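Nisreen Azar keeps a list of every toy that has gone out of the door at Kisthorpe toy library and not come back. It runs to a page and a half. Most of the lines are jigsaws.

"People think they've brought them back," she says. "They've brought back the box."

She has run the lending side for six years, from two rooms on the upper floor of the Yammine building. Members can take four toys at a time and keep them for three weeks. There are 1151 items in the catalogue at the moment, counting a set as one item, and almost 400 families with a current card.

I asked how she decides what counts as one item.

"If it goes home in one bag, it's one item. A farm with its animals is one. A wooden train is one, but the track is separate, because people have track already. We used to do it by the box and it was a mess. You'd have a tea set in three boxes and somebody would borrow the saucers."

Building bricks are the most borrowed thing in the library, and have been for as long as she has kept records. They go out by colour and size, in tubs, and the weight of each tub is written on the lid. Staff put a returned tub on a kitchen scale instead of counting what is in it.
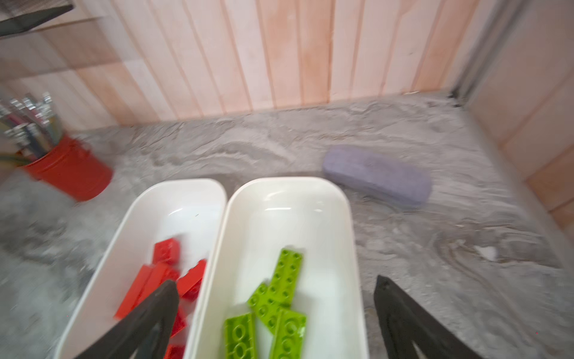
*Red bricks in one tub, lime-green plates in the next.*

"It takes ten seconds," Azar says. "If it's light, I ring up. I'm not cross about it. They look under the sofa and drop it in next time."

She does not charge for lost pieces. The library did until 2019, at ten pence each, and she says the fines brought in less than they cost to collect. They also put people off. One mother stopped coming over a missing giraffe and was seen buying toys in the supermarket she couldn't really afford.

"I went and found her. I said, keep the giraffe. She hadn't got the giraffe, that was the whole trouble, but she came back."

The worst part of the work, in her view, is cleaning. Everything plastic is washed when it comes in. Soft toys go through a hot wash and are hung up for two days. Wooden toys are wiped with a damp cloth and left on a rack, and she will not be talked into anything stronger. Tarek Khalaf does most of the washing and all of the repairs. He was a joiner in Skistness for thirty years and joined the library when his knees gave out.
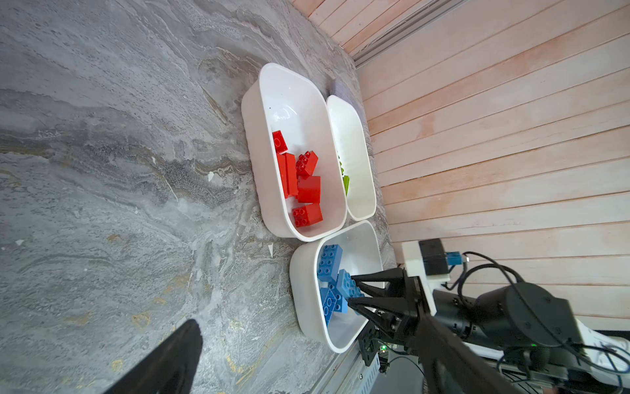

**Kisthorpe Libraries | Children and Families Team**

Khalaf came in halfway through our talk with a pull-along duck under his arm. He had been told it needed a new wheel and he disagreed.

"It needs an axle," he said. "They always say wheel."

He will mend nearly anything with a screw in it. He won't mend electronic toys, and Azar has stopped accepting them as gifts. She gets offered a great many after Christmas. A toy that talks is no good to a lending library, she says, as the batteries are flat by the second family and the third family thinks it is broken.

What she does want is good plain stock, and more of it. The library spent £900 on new toys last year. A large part of that went on things for babies under one, where it had almost nothing. Rasha Atallah, a health visitor, had been sending new parents up the stairs only for them to find a shelf of puzzles with small parts.

"Rasha was very polite about it," Azar says. "She sent me a list. I bought the list."
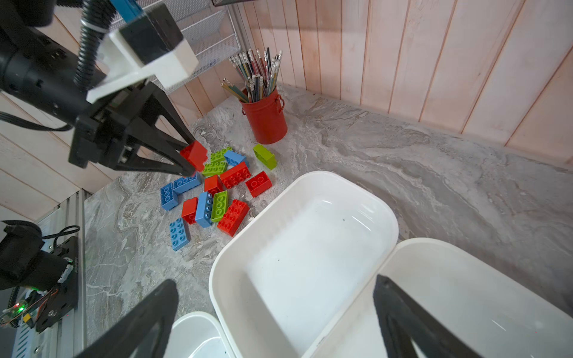 *Large bricks in red, lime green and light blue.*

I asked what children learn from borrowing. Azar is wary of the question. She is asked to put it on forms, and she does, but she thinks the answer is a small one. They learn that a thing can be theirs for three weeks and then belong to somebody else. Some of them find it very hard. One boy of four returned a digger in November and asked every week until spring whether it was happy.

"I told him it was at a house in Clullov Road with a sandpit. Which it was. He seemed all right with that."

Her own two are grown up, and she says they had too many toys. She doesn't think it did them harm, but she remembers the tidying. Her advice to parents is to put half of everything away and swap it over once a month, whether or not they join the library.

She is firmer on storage. Lidded boxes stacked three high don't get opened. Open tubs and baskets, low down, with one kind of thing in each, do. Small things like pens go in something hung up out of a toddler's reach.

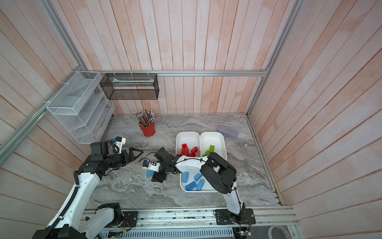
*Black wire basket on the rail, white desk organiser to the left.*

The library's lease comes up for renewal next year, and Azar would like a room on the ground floor. The stairs are hard work with a pushchair and a bag of track. Ghada Nasrallah, who manages the building, has shown her one at the back with its own sink.

"Tarek has already measured it for shelves," Azar says. "I haven't told Ghada that."

The toy library is open every weekday morning from half past nine until twelve. Joining is free with a Kisthorpe library card — bring the child if you can, and a strong bag.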